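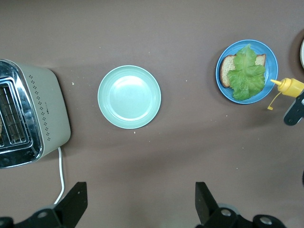
Sección de Fútbol Femenino · Club Deportivo Campos

INFORME DE SEGUIMIENTO Nº 2
Programa de cantera femenina, temporada 2017/18
Para: Ignacio Sotomayor, Darard (patrocinio)
De: coordinación de la sección
22 Mar 2018

Ignacio, te mando esto antes de salir para el entrenamiento, perdona el formato. Lo gordo está en los primeros apartados, el resto lo puedes leer con calma. Faltan dos facturas que te paso aparte.

Resumen rápido

Dos equipos en competición, infantil y cadete. El juvenil sigue sin salir, más abajo explico. El cadete va tercero a seis jornadas del final. El infantil, en mitad de la tabla y mejorando. 50 fichas tramitadas entre los dos equipos, que era el objetivo para mayo, o sea que ese punto del convenio está cumplido ya. Dinero: gastado según lo previsto salvo desplazamientos, que se nos ha ido.

Cadete

Buena segunda vuelta. Desde enero solo una derrota, en casa contra el Jetport, 1-3, y el resultado engaña porque hasta el minuto setenta íbamos empate y con un larguero nuestro. Nos mataron a la contra. Grigore cambió después de ese partido a defensa de cuatro con la línea un poco más atrás y desde entonces tres porterías a cero. La vuelta en su campo quedó 0-0, partido feo, viento, pero punto muy bueno.

Opciones de ascenso: reales pero no dependemos de nosotras. Sube la primera directa y la segunda juega eliminatoria. Estamos a cuatro puntos de la segunda, y nos queda recibirla. Si se gana ese partido hay liga hasta el final. No lo pondría todavía en ninguna nota de prensa.

Problema: el gol. Creamos bastante y metemos poco. La delantera titular lleva desde febrero con molestias en el tobillo, juega infiltrada de ánimo como dice ella, y Grigore la está dosificando, media hora por partido. Hemos subido a una infantil de último año para cubrir. Lo hace bien, pero se le nota el físico en los choques.

Infantil

Empezaron mal, cuatro derrotas seguidas, ya lo viste en el informe anterior. Muchas venían de jugar en el colegio y nunca habían hecho un fuera de juego en condiciones. Ahora compiten todos los partidos. Lo mejor de este trimestre es el empate en el campo del lider, 2-2, remontando dos goles en la segunda parte.

Asistencia a entrenamientos alta. La bajada de siempre en época de exámenes, nada raro. Hemos movido la sesión de portería a antes del entrenamiento general y así las porteras de los dos equipos trabajan juntas. Esto no costaba nada y teniamos que haberlo hecho en septiembre.

Juvenil

No sale esta temporada. Teníamos jugadoras justas para un once y sin banquillo es una locura meterse en liga. Lo que se ha hecho: un grupo de entrenamiento sin competición, una sesión por semana, y tres amistosos. Dos perdidos y uno ganado. Sirve para que no se vayan a otro club. Con las cadetes que suben en verano sí da para inscribir equipo en la 2018/19. La preinscripción hay que hacerla en mayo y ahí necesito saber si Darard sigue, te lo pongo al final.

Cuerpo técnico

Grigore Dobre sigue al frente del cadete y supervisa el infantil. Está terminando las prácticas del nivel dos de entrenador, las hace con nosotros, así que no hay coste de horas extra. Ha faltado dos semanas por una operación de rodilla y lo cubrió la preparadora física. Sin incidencias.

Queda pendiente la segunda entrenadora del infantil. Entrevistas hechas, una candidata clara, pero quiere saber si hay continuidad más allá de junio y no le he podido decir que sí.

Gastos del periodo

Arbitrajes y fichas: pagado todo, sin desviación.
Material: 1457 euros. Balones, petos, dos porterías pequeñas abatibles y redes nuevas para el campo de abajo. Las redes no estaban en el presupuesto inicial, las metimos quitando la segunda tanda de chándales.
Desplazamientos: 2758 euros. Aquí está la desviación. El presupuesto se hizo con el grupo del año pasado y nos cambiaron de grupo en septiembre, con tres salidas largas que no estaban. Además el autocar ha subido. Hemos ido en coches de familias siempre que se ha podido.
Fisio: dentro de lo previsto, aunque se ha adelantado parte por el tema del tobillo.

No pido ampliación. La diferencia de autocares la cubrimos con la rifa de Navidad y con lo que queda sin gastar del juvenil, si te parece bien el cambio de partida. Necesito tu ok por escrito, un correo vale.

Instalaciones

El campo de abajo estuvo cerrado en febrero por las lluvias. Se perdieron cinco sesiones, tres recuperadas en el pabellón. La iluminación del fondo norte sigue igual, dos focos apagados, reclamado otra vez al ayuntamiento. Contestan que está en la lista. En invierno entrenar en esa mitad es complicado y acabamos los dos equipos amontonados en la otra.

Vestuarios bien. Ya tenemos llave propia del cuarto de material.

Torneo Meltlow

Confirmado para la última semana de mayo, categoría cadete, ocho equipos. Sorteo de grupos por hacer. Viene el Jetport, que ya ha dicho que sí. Vuestra lona va detrás de la portería sur y el logo en el cartel y en los petos de organización. Me hace falta el logo en vectorial, el que tengo sale pixelado en grande. Trofeos encargados. Falta cerrar el seguro y la ambulancia, presupuesto pedido a dos empresas.

Lo que no ha salido

La jornada de puertas abiertas con colegios. La montamos con poco tiempo, coincidió con una excursión de dos centros y vino muy poca gente. Repetimos en septiembre con más margen y yendo nosotras a los colegios antes.

Las redes sociales de la sección, flojas. Se publica el resultado y poco más. Una madre del infantil se ha ofrecido a llevar las fotos, hay que arreglar antes los permisos de imagen de las menores.

La charla de nutrición para las cadetes, aplazada dos veces. Intento meterla en abril.

Próximos pasos hasta junio

Cerrar liga en los dos equipos.
Torneo.
Pruebas para jugadoras nuevas, primera quincena de junio, campo de abajo.
Preinscripción del juvenil.
Informe final con cuentas cerradas y memoria deportiva.

Lo que necesito de vosotros

1. Ok al cambio de partida (juvenil a desplazamientos).
2. Logo en vectorial.
3. Una respuesta, aunque sea provisional, sobre la temporada que viene. Si es que sí, inscribo juvenil y cierro a la entrenadora. Si es que no, prefiero saberlo antes de las pruebas para no prometer plazas.
4. Si alguien de Darard quiere entregar trofeos, decidme nombre para el protocolo.

Las actas de los partidos y las facturas escaneadas van en la carpeta compartida. La de los autocares de marzo todavía no me ha llegado, la subo en cuanto la tenga. Cualquier cosa me llamas, por las tardes mejor a partir de las nueve que antes estoy en el campo y no lo oigo.

Un saludo,
Coordinación Fútbol Femenino, CD Campos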